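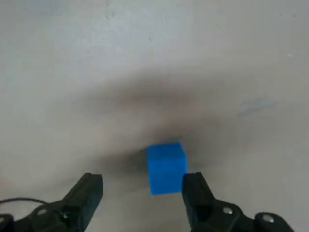
Subject: Re: [trivgate-users] how many demos for block picking?

Replying below the quote. Sorry for the length.

> We got to 1,323 episodes at Brunar before training anything and the
> policy still misses when the block is near the table edge. Plan is to
> push on to 1,841 and retrain. Has more data fixed this for others?

More data of what kind, though? I watched 30 of the episodes you shared and in nearly every one the operator comes straight down on the block from the same side. Another 518 like that will teach it the same approach a little harder. I don't believe the "just keep recording" advice on the Trivgate wiki, and I have yet to see anyone post a curve that backs it up.

We are collecting on a two-arm table ourselves, so I'm not claiming to be above it.
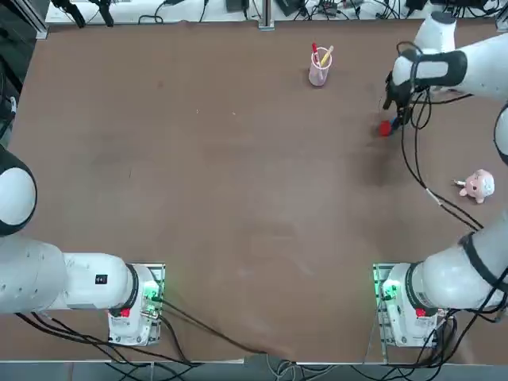

Right gripper over the red block, with a small blue object right beside it.

What I'd want to know before you record any more:

- Do you keep the failed grasps? We threw out 11 early on and I regret it.
- Does the wrist view look anything like your edge cases? Shadows on the table bother me more than block position does.
- Is the success rate from the Akau script or from a person watching? The script passed grasps for us that I would have failed.

Siliņa format is fine for sharing, but please leave the timestamps in this time. I can't line up the two views without them.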